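Open day at Broltel: hosted phones, and a lot of coffee

We have 62 extensions, a phone system old enough to have a drawer of its own spare parts, and a support contract that runs out in May. So when Broltel invited us to their open day I said yes, mainly to find out what a move to hosted telephony would cost once the adjectives were taken off.

The morning began with a talk on "the office without a phone cupboard". Thirteen of us sat through it. The claim was that a business our size could be switched over in 7 days with no loss of service. I asked whether that included porting the numbers. It did not. Porting is "in the hands of the losing carrier", a phrase I have heard before, usually while standing next to a silent switchboard.
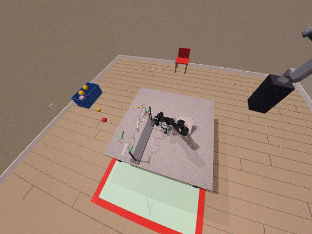
Neusa Moura, who runs their installations side, was a good deal more useful than the slides. She said most trouble comes from the customer's own network, and that she'd want to see ours before quoting for anything. Fair enough. She also admitted that the lift alarm and the franking machine lines get forgotten on nearly every job. Ours would have been, too — I had to ring the office at lunch to find out where they go.

Then came the product itself, which is called Zesel. Calls on the desk handsets were clear, but we were ringing from one room to the next on Broltel's own connection, so I'd have been worried if they weren't. I asked to try it with someone hogging the line with a large upload. That could be arranged another time, apparently.

There are two packages. Casa is the cheap one and leaves out call recording. Vilela has everything, and the discount starts at 100 users, so it's no help to us. Neither price includes handsets. The rental term is long, and I couldn't get a straight answer on what happens if we shrink.

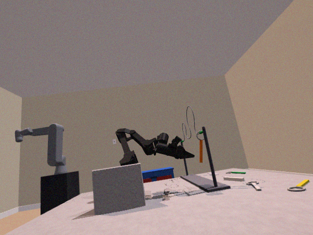 The afternoon session on moving premises was better. Their advice was to order the new line before signing off the floor plan, and to keep the old system powered up until every number has been tested from an outside mobile. I'd do that whoever we bought from.

I have asked for a site survey and a written list of what isn't covered. The survey is free, or so the leaflet says. I'm getting two other quotes as well, and I've asked our present supplier what another year of support would cost.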